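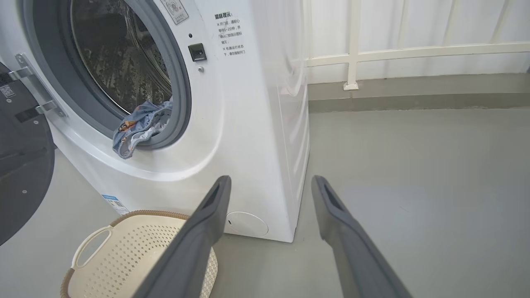

Wallner Trillari 20 Folding Drying Rack: Three Months In

Posted Feb 16, 2020 by Johanna Prantl

My dryer died in December, on the first night of a visit from four relatives and their towels. The repairman looked at it the way a vet looks at a very old cat. I decided to live without one for a while, partly for the electric bill and partly out of spite, and that meant buying a drying rack.

I had owned drying racks before. They were the kind you buy for the price of a sandwich and then apologize to guests about. One leg is always shorter, and a wet pair of jeans will bring the whole business down at two in the morning with a noise like a dropped xylophone. This time I wanted a grown-up one, so I bought the Wallner Trillari 20, and I've been using it nearly every day.

What you get

The rack comes flat in a long box with a bag of plastic feet, two hooks and a sheet of instructions with no words on it. The sheet shows a cheerful bald person attaching the feet in one smooth motion. I am neither cheerful nor bald and it took me most of an evening. The left foot and the right foot are different. They are marked, in raised letters the same gray as the foot, on the side that faces the floor.

Once it's together you never have to think about the feet again, and the rest is simple. Two wings fold up and out from a central frame, and a smaller shelf drops down underneath for socks. The 20 in the name is meters of hanging space, according to the box. I'm prepared to believe it. With the wings up it takes a full load of mixed laundry, provided you don't try to hang a duvet cover at the same time, which I did, and which turned it into a tent.

Hanging things on it

The rails are coated in something slightly grippy, and this is the best part of the whole rack. Shirts stay where you put them. Leggings, which on my old rack slid off one rail at a time like tired lizards, stay put too. The coating left no marks on white pillowcases, and I checked, because I have been hurt before.

Spacing is less good. Somebody at Wallner decided the rails should sit close together, presumably so they could print a bigger number on the box. Thin things dry fine. Anything thick, such as a sweatshirt or a bath towel, needs to go over two rails with the next one left empty, and at that point your 20 meters is looking more like a figure of speech. My sister Svenja Kälin, who has a different last name and far stronger opinions, says I should run a second spin before hanging anything. She's right. It takes a good chunk off the drying time, and I resent it every time I press the button.

Jeans go on the outside rails, upside down, by the ankles. Kids' pajamas go on the sock shelf, where they dry overnight if the heat is on. Fitted sheets go wherever you lose the argument.

Stability

It does not wobble! I leaned on it, I loaded one wing only, I let the cat walk the length of it. With one wing heavily loaded and the other folded down it leans a bit, in a thoughtful sort of way, but it has not gone over. The locking catch on each wing clicks loudly enough that you know it's engaged. Unlocking it takes two thumbs and some language.

It claims to fold flat, and it does, to the width of a decent hardcover. What it won't do is stand up on its own when folded. You have to lean it on something, and it slides down that something slowly enough that you think it has stopped. Mine now lives behind the bedroom door, wedged with a shoe. For a rack at this price I'd have liked a little foot or a strap.

The hooks

They are supposed to hold hangers at either end of the frame. Put one dress shirt on each and they're fine. Put three on and they swivel inward until the shirts are in a huddle. I took them off in the second week. They are in the drawer with the takeout chopsticks.

Compared with the Lellstead

Before this I borrowed a Lellstead tower rack from my neighbor for a week. The tower kind goes up instead of out, so it takes far less floor, and it rolls. If you live in one room, get a tower. But the bottom tiers dry at the speed of a mountain lake, and every time I wheeled it over the edge of the rug it shed a sock. The Trillari hogs the hallway when it's open. I've learned to go through sideways. Things do get dry, though, evenly enough that I can take the lot down in one go.

What it costs

List price is 106 dollars. That's a lot for a thing made of rods. I got mine open-box on Bidden for less, with one foot missing, and Wallner mailed a replacement without asking a single question, although they did send the wrong foot first. (See above about left and right.)

The fair comparison is with a new dryer. The one I was looking at was 800 dollars before delivery, and the fancy model the salesman kept drifting toward was 1430. I can buy a great many rods for that. I can also no longer decide at nine at night that I need a clean pair of pants by morning, and there have been two days this winter when I went to work in a slightly damp waistband.

Good: rails grip, frame is solid, everything is repairable with a screwdriver.

Bad: rails too close, won't stand up folded, useless hooks, feet designed by a trickster god.

Four stars out of five. I'd take half a star back for the hooks but the form only does whole ones.

Update, same evening: Svenja would like it known that you can hang a duvet cover on it if you fold it in thirds first. I tried it. It still looks like a tent, just a smaller one.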